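I've read *The Lodger at Stendham* three times now, which is a bit embarrassing for a book I bought to get me through a long train trip. The first time I missed my stop (well, nearly). The second time I took notes. The third was last November, with a cold and a pot of tea, and that's when I finally fell for the thing properly.

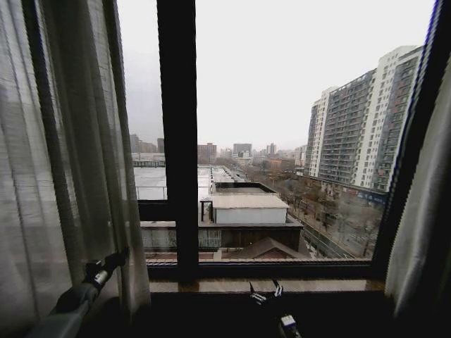 *Page last changed: Wednesday*

If you haven't met it, it's a short novel by Hsiu-ying Sin about a clerk named Mansour who rents a room above a piano shop and starts getting letters meant for the tenant before him. He answers one, to be polite. Then he answers another, and before long he's apologizing to a stranger's sister for missing a wedding he was never invited to!

What I love is how dull Mansour is at the start. He weighs parcels, he eats the same soup, he worries over his collar. Sin gives us nine chapters of this fellow and I'd have happily taken twice that. By the time the sister writes that she's coming to visit, you know him so well that you want to shove him out the back door yourself. 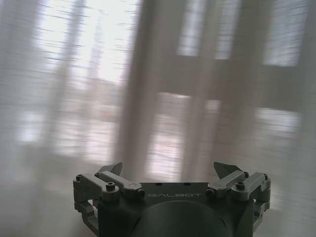 And the visit, when it comes, is so quiet. She sits down, she takes off her gloves, she calls him by the wrong name and he lets her. I won't spoil what she's brought in her bag, but I had to go back and reread the fourth letter straight away, muttering.

It isn't perfect. The piano shop owner has a gambling subplot that wanders in and wanders off again, and there's a dream about a flooded post office that I skip every time. Fiseck, the little press that put it out, printed just over 3000 copies, so you may have to hunt for one. My copy has somebody else's pencil in the margins, mostly question marks, and I've grown fond of those too.
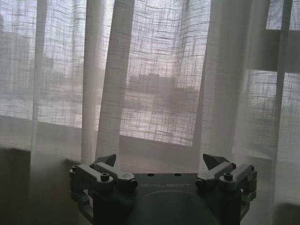 Tsutomu Kobori thinks I've got the ending all wrong. The sister knows from the very first reply, he says, and she keeps writing because Mansour is kinder on paper than her brother ever was. Go and look at how she signs off after the wedding letter, he told me, and then say she's been fooled.

So I looked. She drops the "your loving" and just puts her initial. I'd read that as hurt feelings, and now I'm not sure, and I suppose I'll be starting again from page one this weekend.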